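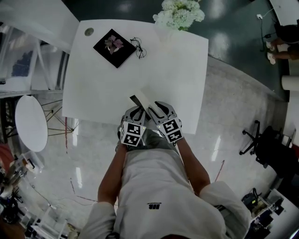 Skundell's open afternoon in Sostton drew 18 of us, most, I suspect, for the sandwiches. The work itself turns out to be housekeeping with a marker tag strapped to the back of each hand.

You put on the gloves, stand at a small white table and move ordinary things about while the system takes notes. One go counts as one example. They had 1,804 by lunch and wanted 2,578 before the end of August, and Dayana Lozano, who runs the floor, looked at me as though I might help.

I did nine. Two were thrown out for "hesitation," a charge I've heard before, mostly from my driving instructor in Nemimville. Good examples are dull ones, Dayana told me: pick it up, put it down, don't admire it.

The learning system is called Awad. We weren't shown it doing anything yet. The tour ended by the coat rack at four, and there was one egg sandwich left.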